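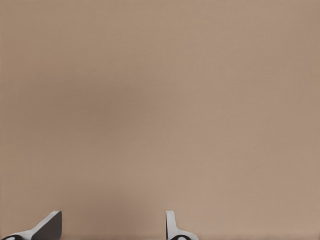

Reading time: 2 min

Mavstead Film Log: Questions About Ratings and Awards

Which films are eligible for the year-end awards?
Any feature we watched and logged during the year, whatever its release date. New releases also compete in a separate category.

How are films scored?
Amber Lightfoot and Clive Fairclough each give a score out of 100. The two scores are added, so the maximum is 200. Scores are entered before either reviewer reads the other's notes.

What happens in a tie?
The film with the smaller gap between its two scores ranks higher. If the gaps match, the award is shared.
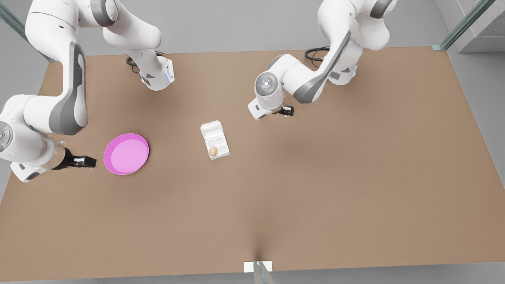
A pink bowl and a white egg carton on the table.

Do rewatches count?
No. A rewatch is logged with the letter R and keeps its original score. Scores were revised once, in April, when 47 early entries were moved over from the old five-star scale.

Are short films included?
Anything under 40 minutes goes in the Uvard list, which has no awards.

Why is a film missing from the index?
The index sorts by original title. Try that first, then the director's surname.

Can readers nominate a film?
Yes, through the contact form. Limit is two titles per reader per month. Series episodes are not accepted.

Last updated July 2018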